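3.2 Worktop surfaces and the visibility of small residue

The second part of our study concerns the worktop. In the household interviews, the worktop was the surface which people said they cleaned most often, and it was also the surface about which they disagreed most. We therefore wished to understand how the material and the pattern of a worktop influence the decision that it is clean. The answer matters for the whole order of work in a kitchen, as most people in our study begin tidying at the worktop and only then go on to the cabinets and the floor.

Three kinds of surface were compared: plain white, plain dark and veined stone. The plain surfaces came from the Skiro and Tutia ranges and were fitted in two earlier kitchens. The veined stone is represented by the marble worktop of the Akbari kitchen, which we describe in this section. This kitchen belongs to the Sornivgate housing group and was in normal daily use during the month of October. We did not ask the household to prepare it for us in any way, and small objects were left where they were.

Veined marble has a particular difficulty. On a plain surface, a mark of any kind is different from what surrounds it, and the eye goes to it directly. On marble, the surface already contains lines, thin cracks and changes of colour, and the person who wipes it has to decide each time whether a mark belongs to the stone. In the interviews this was often described as "wiping the same place again". The beige ground of the Akbari worktop is light enough to show dark marks well, but a dark mark close to a brown vein is easily taken as a part of the pattern (Figure 4). Very small white specks are a different case. They are hard to find on a cream ground when one looks from directly above, and our participants often found them only with the palm of the hand.

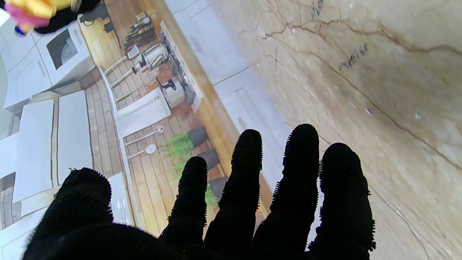 Figure 4. Beige marble worktop with a long brown vein, finer branching cracks and small dark markings.

We coded each mark on the worktops as residue, pattern or undecided. The coding was done by two of the authors separately, first by looking and then by touching. In total 224 marks were coded for the three kinds of surface. The category "undecided" was used almost only for the marble, and most of the undecided marks could be settled by touch. We take this as a sign that the problem is one of seeing and not of cleaning: a person who stops too early does so in good faith, and a person who continues too long is also acting reasonably.

The edge of the worktop needs a separate remark. A light wooden strip runs along it, and several participants treated such a strip as a border where the wiping ends. Crumbs which are pushed by the cloth then stop at the border or go over it. When they go over, they fall in front of the cabinets, and so the work is moved from one surface to another. Participants with a strip of this type told us that they sweep the floor after the worktop and never before - the opposite order was reported only in the homes with plain edges.

3.3 From the worktop to the floor

In the Akbari kitchen, the cabinet fronts below the worktop are pale, with recessed panels and slim metallic handles. Recessed panels collect dust on the lower inner side, and this was mentioned more often than finger marks. The floor is of wooden planks in a warm honey colour. Crumbs of bread have nearly the same tone as such a floor, and for this reason we counted the floor as a second patterned surface, although its pattern is more regular than that of the marble.

Objects standing on the floor also change the order of work. Stacked plates and cups next to a metal-legged piece of furniture, for example, must be lifted before the planks under them can be swept. Participants usually preferred to clear such objects first, but only if there was a free place for them on the worktop. When a board or other large object was already lying there, they swept around the dishes and came back later, or in some cases did not come back on the same day. 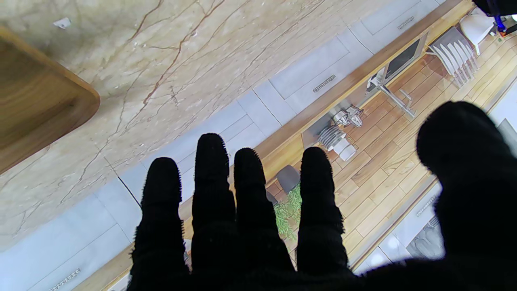
Does a patterned worktop need to be cleaned more often than a plain one?

Our material gives no reason to think so. What a patterned worktop needs is a different way of checking, by passing a dry hand over the surface after the wiping, as marks which the eye cannot decide are usually clear to the fingers.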